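Skip to content
Search this site
Search
Type and press Enter

How to Clean and Refresh a Wooden Number Puzzle Board

by Valentin Sandu

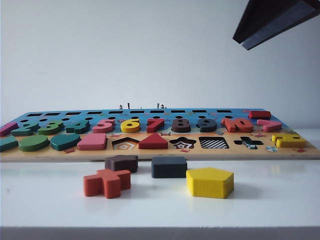

My niece got her board when she was 2, and after her it went to three more children. Such boards live a long time if you clean them the right way, but water is their enemy. I have ruined one already, so please learn from my mistake.

What you need

A soft dry brush (an old toothbrush is fine)
Two cotton cloths
Warm water with a few drops of dish soap
Cotton swabs
Sandpaper, grit 400
A towel to dry the pieces on

Step 1. Take out all pieces

Lift out the numbers first and then the shapes. Put them on the towel in the same order as on the board, so you see immediately if one is missing. Turn the board upside down and tap it gently with your hand. You will be surprised how many crumbs fall out.

Step 2. Brush the recesses

On many boards there is a printed pattern at the bottom of each shape recess. Brush it dry and do not rub with a wet cloth, the print can come off. For the small holes and the narrow slots use a cotton swab, also dry. If something sticky is inside, make the swab a little damp and turn it slowly.

Step 3. Wipe the painted parts

Dip the cloth in the soap water and squeeze it very well. It should feel almost dry. Wipe the painted surface in one direction, then go over it with the second cloth. Never put the board in the sink. I did this with my first one, and the next morning it was bent like a roof tile.

Step 4. Clean the pieces

Wipe every piece on all sides, one after another. The number 10 is usually one wide piece, and the dirt likes to stay between the 1 and the 0. Let everything dry for 18 hours before you put it back. I know this is long – but a piece that is still damp inside can swell and get stuck in its place.

Step 5. Smooth the raw edge

Where the wood has no paint, the edge becomes rough with time. Sand it lightly along the grain, then remove the dust with a dry cloth. Stop before you touch the paint.

If a piece does not fit anymore

Wait one more day first. If it is still tight, sand only its sides, a little at a time, and try it after every few strokes. My reader Thilini Selvanayagam rubs the sides with a bit of candle wax, and I do this now too, but only for older children who do not put the pieces in the mouth.

We use cookies to improve your visit. By continuing you accept our cookie policy.
Accept Settings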